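2nd November
Reading time: 9 min

4. Does the basket sort the groceries, or does the shopper?

The claim we set out to test is a familiar one in writing on home storage: that an open wire basket "organizes" small groceries by keeping them together and in view. It appears in the Clultby storage guide and, in a softer form, in most of the household advice we read for Section 2. We had doubts about it from the start. Keeping things in view depends on where a person stands, how deep the basket is and what else has been put in it, and none of the advice we found says anything about these.

The argument for open mesh rests mainly on comparison with closed bins. Ukero's survey, which is the one most often cited, asked 123 households whether they could name what was in their bins without looking. Those with open baskets did better. The survey did not ask how many items each household kept, or how long they had been there, and a basket holding four things is easier to remember than a bin holding thirty. We do not think the result is wrong. We think it says very little about mesh.

Our own records come from the Nazari kitchen log, kept from March onward, which has 1437 entries for items put into or taken out of a basket on a table. The log notes the kind of package (cup, box, bag, flat item, other), the end of the basket where it was placed, and whether another item had to be moved to reach it. It does not note why a person chose one end over the other, and we have tried to resist guessing.

The first finding is dull but steady. Tall, narrow-based items such as cups tended to be put near one another, and long boxes tended to be laid along a side. We hesitate to call this sorting. A long box will not fit across most of these baskets, so it goes along the side whatever the shopper intends. Cups stand up by themselves and take the floor that is left. Figure 4 has a mixed load of the ordinary sort, with two lidded cups toward one end and a long white box along a side. 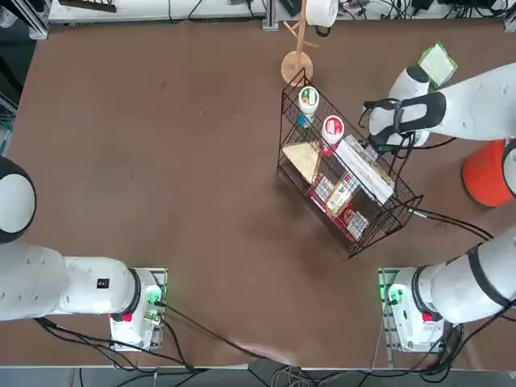
Vol. 6, No. 2, p. 70

Figure 4. Small groceries in a black wire basket on a brown tabletop. The lids of the two white cups differ in color, one green and white, the other red and white.

A reader who came to Figure 4 already believing in the open basket might say that it proves the point, given that the lids can be told apart at once. We would answer that the lids do this work. Green and white against red and white would read just as well on a bare shelf. The yellowish package near the upper end of the box is a harder case, being only partly visible, and the mesh has not made it any easier to see. Nor does a wire grid do much for a pale flat piece leaning among the other items, which could pass for a slice of bread or a bit of cardboard. We left pieces of this kind under "other" in our coding and would suggest that anyone repeating the work do the same.

The second finding concerns reach. Of the entries in which a second item had to be moved, 37 percent involved a flat or leaning item. This is a larger share than we expected from the advice literature, which treats flat items as the easy ones. They lean on things. Once something leans, it either comes out first or falls over when its support is taken away, and either way the tidy arrangement is gone – a point on which the Clultby guide has nothing to say.

We also looked at whether dividers helped. The Jestent divider set was used in 70 of the entries, too few to carry much weight, and the people who used it were the same people who kept the neatest logs. A careful household will have a careful basket with or without dividers. Until someone gives the dividers to the careless ones, and leaves them there for a few months, the question stays open.

There are limits on our side as well. The log covers baskets on tables, where a person looks down into them. In a cupboard at shoulder height the same basket is seen from the side, and the mesh may matter a good deal more there. Package shape was coded by one person, with no second reading. Sizes were not measured at all, so "long" and "tall" are used here as the log-keepers used them.

What we would accept, on the present evidence, is a smaller claim. A basket keeps small groceries from spreading over the table, and lets them be carried off together. Whether it helps anyone find the yellow package is a separate matter, taken up in Section 5 with the cupboard data.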